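2018-03-25

**Stadside Repair Days are back, and we're taking your old computers too**

Hi everyone! Chie Sasaki here, writing on behalf of Stadside, the neighborhood repair program that has been fixing your lamps, toasters and wobbly chairs since December. I usually let somebody more official write our press releases, but this one is my baby and I wanted to tell you myself.

Starting this spring we're opening a second room on Jurić Street, upstairs from the Mulledness tea shop (yes, the one with the ginger smell that gets into your coat). It's open to anyone who has a desktop computer in the closet and feels a little guilty about it. Bring it in and sit down with one of our fixers, and you'll go home with either a machine you can use or a clear answer about what it still has to give. Parts we can't use go to Buvach, our recycling partner across the river, who pick up every other week.

I got into this because of my own desktop. I'd paid good money for it, it got slow, and I bought a new one without ever opening the old one up. I'd never even seen a memory slot! Turns out you can learn a lot in one afternoon with a screwdriver and a patient neighbor.
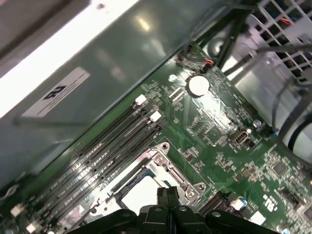
Memory slots on a green motherboard, inside an open case.

We've set ourselves a target for the first year, and I'm putting it in writing so you can all hold me to it: 200 computers looked at, and as many as we can manage sent back out the door working. At our winter sessions 118 of you came through with something broken under your arm, and plenty stayed on to help the next person in line. I loved that. More of that, please.

The city's small grants office has given us 3000 dollars toward tools, workbenches and a decent kettle. The kettle was my line item and I will defend it. The rest goes mostly on spare drives, power cords and memory, plus better lights for the back wall, where the fixers have been squinting at tiny screws all winter.

A few practical things before you haul anything up the stairs. Back up whatever you want to keep, and bring the power cord if you still have it. Laptops are fine too, but tell us the model when you book - some of them are glued shut and we'd like time to read up. We can't take old tube monitors, sorry. Buvach takes those directly at their yard.

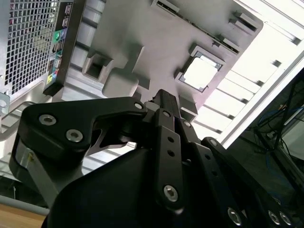 ## How to book

Sessions are free and run every Saturday afternoon. There are 15 seats at each one, so please reserve by phone or at the Mulledness counter, where they keep the sign-up book next to the register. Walk-ins are welcome if there's a seat open, but I can't promise one.

If you'd like to be a fixer, come and say hello at any session. You don't need a certificate. We'll pair you with someone who has done it before, and you can switch to lamps if computers aren't your thing.

Reporters and bloggers are very welcome - ask for me at the Stadside desk and I'll show you around.

**Press contact:** Chie Sasaki, Stadside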